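Foam Letters – Frequently Asked Questions

What are the letters made of?
Soft foam. They come in blue, green, orange and yellow.

Can I buy single letters?
Yes. Flundis stocks 205 different pieces, lowercase included. Replacements ship on Sunday.

Do plates come with the set?
No. Many families sort letters onto plates they already own. Small round ones with a raised rim work well – pieces stay put.

How do I clean them?
Warm water and mild soap. Air dry flat.

Where do I start with sorting?
Pick one color per plate, then move on to short words.
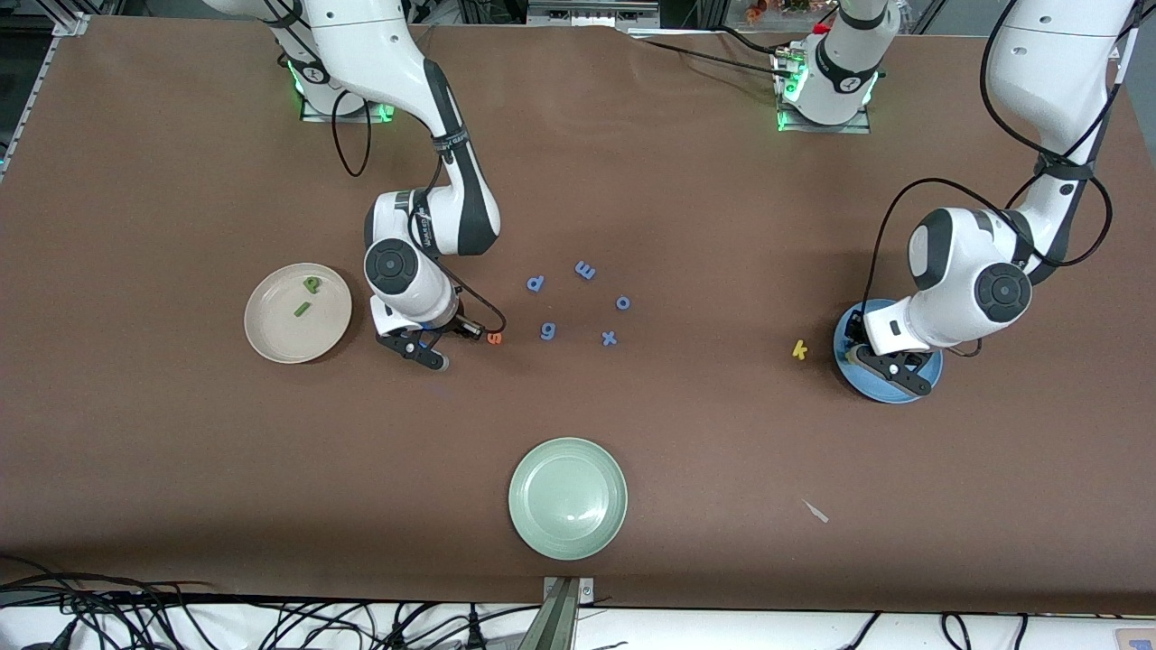
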